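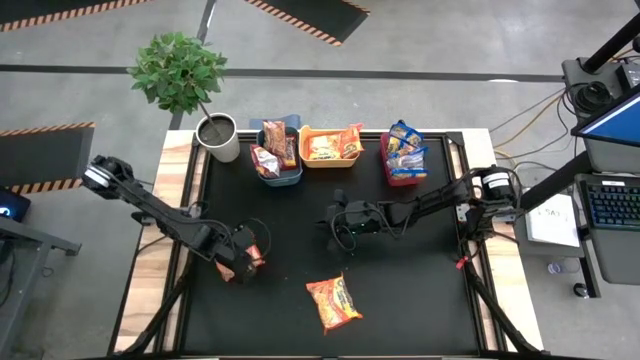 What Students Eat Between Classes: A Survey of Snack Habits at Olier College

Final project report, Introduction to Nutrition
Saturday, December 12, 2020

Background

Many students at Olier have gaps in their day that are too short for a full meal. The dining hall in Mullorum Building closes between lunch and dinner, and the café in Guerra Hall sells mostly coffee and pastries. Our group wanted to find out what students eat during these gaps, where they get it, and whether the price or the time it takes matters more to them.

Method

We wrote an online survey with 24 questions and left it open for two weeks. The link was posted on the class pages of four departments. We received 118 complete responses. Answers that stopped before the last page were left out.

We also asked 30 of the students to keep a food diary for 6 days. They wrote down the time, the item, the price and how hungry they felt before eating. We did not ask for weights or calories, as a trial run in May showed that people stopped filling in the diary when it took too long.

Results

Packaged food was the most common answer in both the survey and the diaries. Chips, crackers and granola bars came first, followed by fruit and then instant noodles. Most packaged snacks were bought at the Rusus store across from the main gate and carried in a bag until needed.
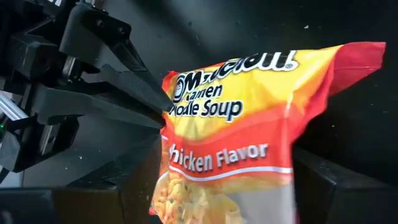

Instant noodles were different from the other items in one way. Students who lived in the dorms ate them as a late meal, usually after nine in the evening, and did not think of them as a snack. Several left them out of the survey and then listed them in the diary. We think the wording of question 7 caused this. It asked about "snacks" and gave no definition.

Time mattered more than price for students with classes on both sides of campus. For students living at home the two came out nearly even. Students who brought fruit from home said they often forgot to eat it.

Problems

The sample was not random. First-year students answered more often than the others, and we had very few replies from evening students. The diaries also depended on memory, and some entries were clearly filled in the next day. With a larger group we would compare the diaries to store receipts.

Recommendations

Keeping one counter in Mullorum open through the afternoon would help students with short breaks. We also suggest that the Guerra café sell soup or sandwiches in small sizes. Any later survey should ask about meals and snacks in the same question and let the student decide which is which.

The full question list and the blank diary page are in Appendix A.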